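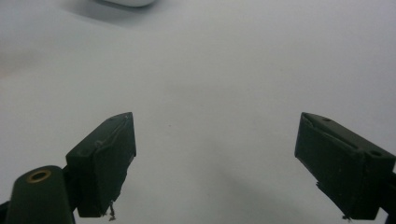 Vustley's hand-held gripper kit promises that you can collect demonstrations at a table, train a policy overnight, and have an arm repeating the task the next day. The method behind it is well known by now: a person does the job with the gripper in hand, a camera on the tool records it, and the policy learns from the same view it will have later on the arm. I bought the kit in November to find out how much of the published result a small shop could get. The view is a good one to learn from. Both dark green fingers stay in sight, open wide at the start of a reach, and the target can be no more than a white rim at the top of the picture with its shadow reaching down and to the left. Small scuffs and scratches on the pads don't matter. The frayed fiber at the lower corners of the fingers bothered me more, and I now trim it before every session.

My test was simple. Pick up a white object from a pale table and set it down on a marked spot. I recorded 501 demonstrations and threw out 53 of them, mostly for lost tracking when I moved too fast. Training used Vustley's default settings and I changed nothing.

Over 148 trials on the arm, the policy did well when the object started inside the area I had covered in the demonstrations. Outside that area it got worse quickly. It would drift toward the right part of the table, stop short, and close on air. The manual says more data fixes this. It does, up to a point. I went on to 1387 demonstrations and the far corners improved, but the near edge of the table hardly changed.

What helped more was varying how I began each reach. In the first batch I always started from the same height, and the policy had no idea what to do from anywhere else. The Brurside guide that comes with the software gives this one line on page six. It should be on page one.

White on white is a hard case, and I picked it on purpose. With so little on the table to look at, the policy seems to lean on shadows. I turned off one lamp and it missed grasps it had been making all morning. Repeating the trials on a patterned mat made the problem much smaller.

Build quality is fair. The fingers are stiff enough, and the brass insert on the mount has held up — I expected it to work loose and it hasn't. The trigger is heavy, and my hand was sore after an hour. The Magnusson grip sold as an add-on is lighter but costs too much for what it is.

I would buy the kit again for short tabletop tasks under steady light. If your lighting changes through the day, plan on recording at several times of day, and leave a week for it.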